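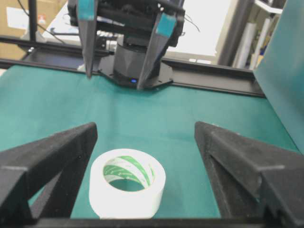
Xiaoyan Yao wants to know why anyone would write a whole review of white tape, and whether the wide stuff is worth having in the house at all when a skinny roll does the same job and fits in the junk drawer.

Okay, fair question! I have gone through an embarrassing amount of tape in my life, and up to this spring I'd have said the same. I bought whatever was hanging by the register. Then I decided to sort out the sewing closet (all 13 bins of it, plus the button jars, plus a shoebox of mystery zippers) and ran through two cheap rolls before lunch. So I went over to Vumasik, the little stationery place, and came home with the big white one with the green stripes printed inside the core. It says NICHIBAN in there, and the rest of the small print is in Japanese, so I can't tell you what the maker recommends it for. I can only tell you what I did with it.

First impressions

It's big. I knew that from seeing it on the shelf, but at home, next to my pincushion and the seam ripper, it looked like something from a shipping department. The wall of tape is thick, the outside is smooth and plain white, and it stands up on its flat side without any fuss. I like a roll that stays put. My old Valto roll was so narrow it tipped over if I breathed on it, and then off it went under the radiator, collecting lint on its sticky edges.

The hole in the middle is generous too. I can get my fingers inside and hold the whole thing from there while the other hand does the pulling, and that turned out to be how I use it nearly all the time. If you have small hands you may find the outside a bit much to grab. Go in through the middle.

I do my cutting and labeling on a teal cloth, the same one I've had over the table for years, still creased from being folded up in the linen cupboard. I mention it only because white tape shows up so well on it. Anybody who has ever lost a piece of clear tape on a table and found it later on their elbow will know why I care.
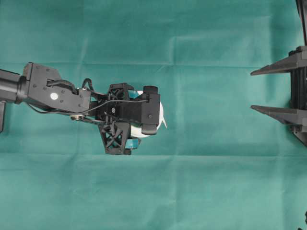

Finding the end

My number one gripe with tape, any tape. You put the roll down for one minute and the end has gone back to wherever ends go. With the clear Gindov tape I used to buy, I'd be running my thumbnail around and around in front of the window like I was cracking a safe.

The white roll is better for me, though it isn't magic. I can feel the edge with a fingertip, and if the light is coming from the side I can see it as well. I still fold a little tab under when I'm done. Do that with every roll you own, please, it costs you a quarter inch of tape and saves your temper. On the evening I forgot (tired, radio on, nearly 6 o'clock and dinner not started) I found the end again pretty quickly, but I did lift one corner before the rest and got one of those long diagonal slivers. Had to work it back across to full width. So, points off for that, but I was also being impatient.

Pulling and holding

A wide roll needs two hands, or one hand and something heavy. I tried it one-handed with the roll lying loose and it simply came along for the ride. What works for me is to pinch the wall of the roll, thumb inside the core and fingers on the outside, 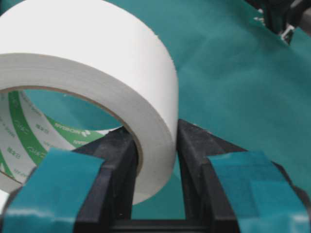 and then pull slowly, up and away, at a slant. Slow is the key word. If I yank, the strip wants to twist on itself before I've got it where it's going, and a twisted strip of wide tape is a lost strip of wide tape. You can try to peel it apart. I have tried. I now just ball it up and use it to pick threads off my skirt.

Length is the other thing. For bin labels I only need a piece as long as my hand, and those are easy. For longer runs, say when I wanted one strip across the whole front of the fabric shelf, it's much nicer with a second person -- one holds the roll, the other takes the end and walks away with it. My niece did the walking. We had the whole shelf front done in no time and she wanted to go on and do the stairs.

I should say that I cut with scissors. I know plenty of people tear, and I did tear a few pieces to see, but my torn edges look chewed and that's me, I think, more than the tape. I had a Berge dispenser once, the heavy kind with a metal blade, and this roll is much too wide for it. If you're set on using a dispenser, take a ruler to the store with you.

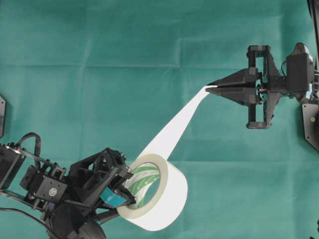
Writing on it

I had three pens in the drawer, so those are what I tried. The fat black marker was great, dark and easy to read from the doorway. The gel pen smeared when I ran my sleeve over it. The pencil was so faint I had to hold the bin up to my nose, so that was the end of the pencil.

Because the tape is so wide I can fit two lines on one strip: what's in the bin on top, and a note to self underneath ("ask Mom before tossing"). That's my favorite part of the whole business. With the skinny tape I was writing things like CTTN SCRPS and then wondering in the fall what on earth I'd meant.

What I'm less happy with

It takes up room. It doesn't go in the drawer, it doesn't hang on the little hook where the Valto lived, and for now it sits on the windowsill like an ornament. The sides pick up fluff if I leave it out on the cloth, so I've started keeping it in a bread bag. And for small jobs it's plainly too much tape. I wanted to mark a single spool and ended up cutting a piece into quarters lengthwise, with sticky scissors to clean afterward (rubbing alcohol on a cotton ball does the trick).

Would I buy it again?

Yes, and I expect I will before the attic gets done. So Xiaoyan, if all you ever label is a jar of nails and the odd envelope, stick with your junk drawer roll and be happy. If you have a closet like mine, get the wide one and borrow somebody for the long pieces. Mine's on the windowsill in its bread bag, tab folded under, and the zippers are next.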